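Section 4: Setting up your Rarnis dehumidifier for the first time

Welcome back, and well done for getting the thing out of its box, which is easily the most awkward part of the whole business. If you have come straight to this section because you want dry washing by teatime, we do understand, but please have a quick look at Section 2 first, as it covers the plug and the fuse and where the machine must never be put. Everything from here on supposes that you have done that and that your Rarnis has been standing upright for a good while.

Before you begin

You will need a flat bit of floor, a wall socket of its own, a soft cloth and, if you mean to drain the machine through the hose, a sink or floor drain that sits lower than the outlet at the back. A torch is handy if the socket is behind a wardrobe, as they so often are.

Caution: If the machine has been laid on its side at any point, even for a short drive home in the back of the car, stand it upright and leave it overnight before you switch it on. The oil in the compressor needs time to run back to where it belongs.

Caution: Do not use an extension lead or a multi-way adaptor.

4.1 Choosing the spot

1. Pick the room that troubles you most. For many of our customers that is the bedroom on the north side, or the back kitchen where the washing hangs.

2. Leave 20 cm of clear space on every side and rather more above. Air goes in at the back and comes out at the top, and a long curtain drifting across the grille will spoil your results faster than anything else we know of.

3. Close the windows and the outside doors. It feels wrong to shut a damp room up, and we get more letters on this than on any other point, but with a window open your poor machine is trying to dry the whole of Moffat.

4. Leave the inside doors open if you want the one machine to look after several rooms. Keep them shut if you are drying laundry.

Note: The castors roll nicely on lino and boards but tend to dig into deep carpet. Lift the machine by its two side handles (never by the hose) and set it down where you want it.

4.2 Fitting the water tank

5. Slide the tank out towards you with both hands. There is a strip of tape across the float inside; peel it off and throw it away. The float should now bob freely when you touch it with a finger.

6. Wipe the tank round with your cloth. A little dust from the packing is quite usual.

7. Push the tank back until you hear it click. If the red tank light stays on, take it out and try again, a touch more firmly this time - it does need a proper shove when it is new, and it eases up after a week or two.

4.3 Fitting the drain hose (if you want it)

You can happily skip this part and empty the tank by hand. The hose comes into its own in a cellar or a holiday let, or anywhere you don't visit every day.

8. Switch off at the wall and pull the plug.

9. Unscrew the small cap on the back, low down on the left, and pull out the rubber bung behind it. Put both somewhere safe. Jean McIver, who answers our telephone, keeps a drawer of spare bungs and will post you one if it comes to that, but it is nicer not to need it.

10. Screw on the hose, hand tight only, and run it downhill all the way. Any loop or rise will hold water back, and it will find its way into the tank instead.

11. Pour a cupful of water gently into the drip tray under the filter and see that it comes out at the far end.

4.4 Switching on and setting the level

12. Plug in and press the round button once. The fan starts straight away. The compressor follows a few minutes later with a low hum and sometimes a small shudder.

13. Press the droplet button until the display reads 55. That is a comfortable level for most homes and it is kind to wooden furniture as well. For drying clothes, hold the same button down until the shirt symbol lights up.

14. Leave it be. The first few days are always the busiest, for it is not only the air that is damp but the plaster, the carpets, the mattress and the books, and all of those give up their water slowly. You may find yourself emptying the tank morning and night to begin with. Donnie Imrie, who wrote the first version of this guide, used to tell people to start on a Friday so they had the weekend to get used to it, and we still think that is rather sound.

Note: The air coming out of the top will be a little warmer than the room. This is quite normal and, in winter, rather welcome.

4.5 The filter

15. Unclip the grey grille at the back and lift the filter straight up.

16. Vacuum it gently with the brush end of your cleaner. If it is greasy, wash it in lukewarm water with a drop of washing-up liquid, and let it dry completely before it goes back in.

17. Hold the reset button for a count of five to clear the filter light. The light comes on after 2000 hours of running, but do look sooner if you have a cat or a dog, or if you have had builders in.

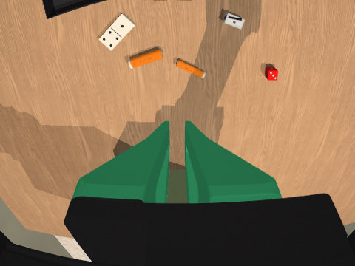
Can I leave the dehumidifier running overnight?

By all means, so long as the tank is clicked home or the hose is properly fitted. When the tank fills up the float rises and the machine stops by itself, so it won't spill over while you are asleep. If the fan bothers you, press the moon button, which slows it down and dims the display.

4.6 If something seems amiss

The machine runs but there is very little water. The room may already be dry enough, so turn the level down to 45 for an hour and see. In an unheated room in January the coils also work less well, and you will collect less than you did in autumn.

The fan runs but the hum has gone. It is most likely clearing frost from its coils. Give it half an hour before you do anything else.

The display shows E3. Switch off, unplug, wait ten minutes and try again. If it comes back, please ring us on a weekday morning with the serial number to hand; it is on the silver label inside the tank space.

Section 5 deals with putting the machine away for the summer, along with the Kuvico wall bracket for the hose, if you ordered one.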